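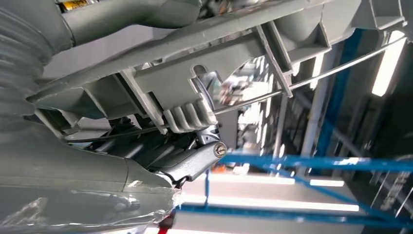

How often does the clip-release cell at Gatberg's Sestport plant need its gripper realigned? Every 400 cycles, under the schedule that took effect Monday, September 14, 2026.

The cell handles molded grey housings that are held overhead while the robot works from underneath. Its gripper jaw is brought up against a ribbed tab on the housing's bracket. The previous schedule, in use from January, called for realignment once per shift regardless of cycle count.

Maintenance lead Efua Appiah said the change followed a review of 564 logged cycles, of which 17 ended in a position fault. All 17 came late in a shift. "The jaw was arriving low," Appiah said. "The program was fine. The reference had moved."

Under the new procedure, the technician stops the cell, locks out the arm and checks the screw on the outer face of the jaw for torque. The arm is then jogged at reduced speed to the tab and the contact position is compared with the stored value. If the two differ by more than the limit on the setup sheet, the tool center point is taught again and the cell runs one housing in step mode before release.

Cable routing is inspected at the same stop. The black cable behind the gripper must keep a free arc through the full wrist rotation. A cable that pulls tight at any point is rerouted before the arm returns to automatic.

Integrator Huruvik supplied a revised fault screen that shows the cycle count since the last realignment. Wumpini Korletey, a controls technician on the project, said the counter is reset only from the teach pendant, after the new contact position has been saved.

The second cell at the plant, which runs Aidoo controllers, stays on the per-shift schedule until its own log has been reviewed.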